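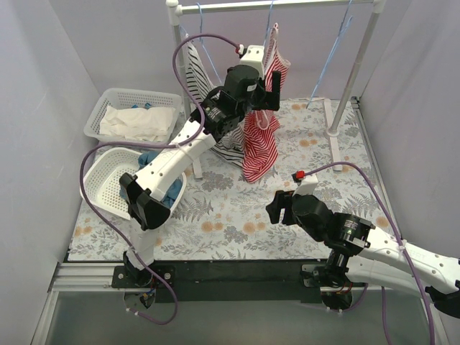
4. Setting up the perception and planning software for the hanging cell

This section is for the operator who has finished the mechanical assembly (section 3) and now wants to run the Cerkwood software on the two-arm cell with the garment rack. Please do the steps in the given order. The values you save in one step are read by the next one.

Before you begin, both arms must be powered and the emergency stop must be within your reach.

4.1 Starting the services

1. Log in to the cell computer and open a terminal. Start the arm drivers with the command cw-arms start. Wait until left and right both show READY.

2. Start the camera service with cw-cam start. The camera is fixed, so the program expects the same view every time. If somebody has moved the camera, go to 4.2. If not, you can go directly to 4.3.

3. Open the Comargate viewer. You should see the live picture, and over it the outline of each arm as the software believes it to be. The drawn outline and the real arm should lie on top of each other.

Note: If the outline of one arm is mirrored, the left and right names are exchanged in the file cell.conf. Correct the file and repeat step 1. Do not exchange the cables.

4.2 Calibrating the view

4. Take all garments off the rack and push both arms to the rest position with cw-arms rest.

5. Choose Calibrate > Table in the viewer. Click the four corners of the table when the program asks for them, starting with the near left corner and going clockwise.

6. Choose Calibrate > Rack. Click one end of the top bar, then the other end, and then the point where each foot meets the table covering. The planner makes a closed zone from these points and keeps the arms out of it, except for the gripper fingers.

7. Press Save. The error is shown in millimetres. A value under 2 is good. With a value over 3 you should repeat from step 5.

Caution: The closed zone includes the bar and the uprights, but it does not include cords. A cord which hangs free from the bar is invisible for the planner, also when it is long and reaches near to the tabletop. Tie such cords up, or draw a zone for them by hand with Zones > Add.

4.3 Teaching the cloth detector

The detector separates cloth from everything else in the view. It was trained by the Ruotsalainen group with 1,348 labelled pictures, most of them over plain tables. On a patterned covering it needs a short adaptation.

8. With the rack still without garments, choose Detector > Learn background. Do not walk near the table during this time.

9. Hang the garments and choose Detector > Preview. Each garment should get one colour. Look carefully at striped cloth: the older model liked to cut one striped garment into many thin pieces. If you see this, set merge_stripes to yes.

10. Check also for printed flowers which are marked as cloth. When there are any, raise min_area in steps until they disappear. In our cell at Ornilville we use 900.

Note: Straps and loops are often reported as separate objects. Leave them like this. The grasp planner joins a strap to the nearest garment by itself.

4.4 Baskets

11. Choose Zones > Basket and draw a rectangle around the inside of each basket. Give every basket a name, for example upper and lower, as they appear in the viewer.

12. For each basket select Source, Target or Ignore. A basket may already contain cloth -- the software does not require an empty one.

4.5 First plan without motion

13. Choose Plan > Dry run, then select a garment with the mouse. The viewer draws the path of the arm in green. Nothing moves.

14. Follow the green line with your eyes from start to end. Where it passes behind the other arm, turn the 3D view and look again. If the path is red in any part, the planner has found a collision and will refuse to send it.

15. When the path is good, set the speed to Slow and press Execute.

Caution: The planner knows the links and the grippers, but not the cables on the outside of the arms. Watch the cable loops during the first slow run -- a loop can catch the edge of a basket. If it comes close, press Pause and shorten the loop with a cable tie on the upper link.

Section 4.5 was revised by Zaid Rizk, Thursday, June 11, 2020. The commands for older versions are listed in appendix B.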